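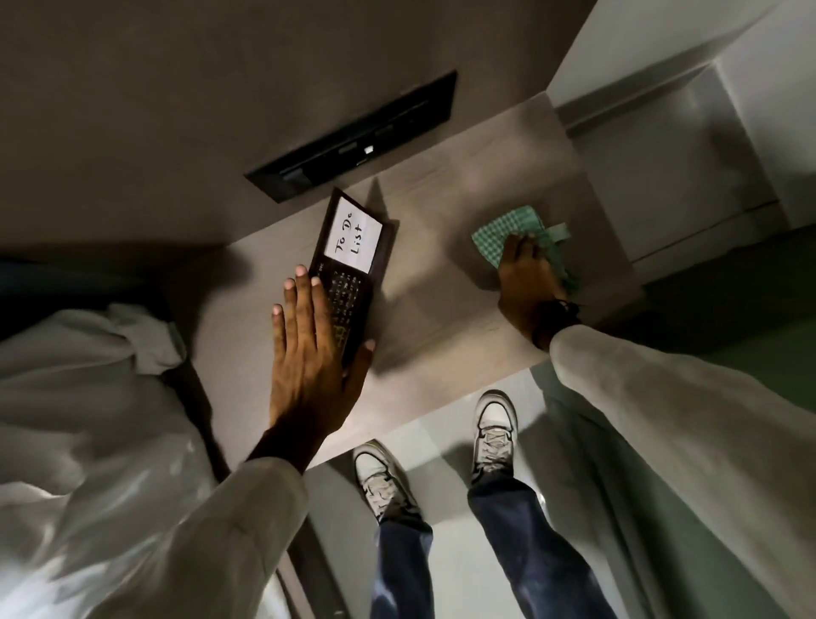
Who is Dernine?
We are a small company for office cleaning. We started in May with 2 people and one set of cloths, and today we are a team of 14. Our customers are small offices in Songate, most of them with shared desks.

We take care of desks, keyboards, screens and the small devices that people use all day. Each desk gets its own clean cloth. We put every thing back in the place where it was, also the pens and the paper notes. In the Stukar building we now clean over 20 desks each evening. 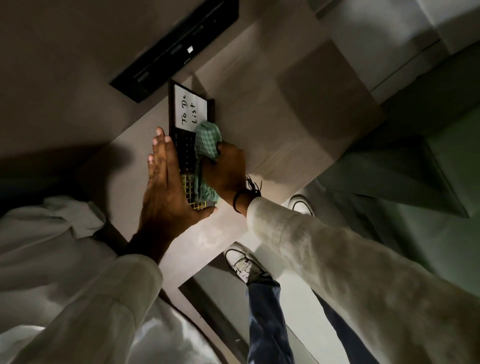

How do you clean a small keyboard?
With a soft cloth and a light hand. We hold the device with one hand and wipe with the other, and we do not spray anything directly on the keys.

For new customers the first visit is free of charge. Please write to our office at Van Hecke House, room 11, and tell us how many desks you have.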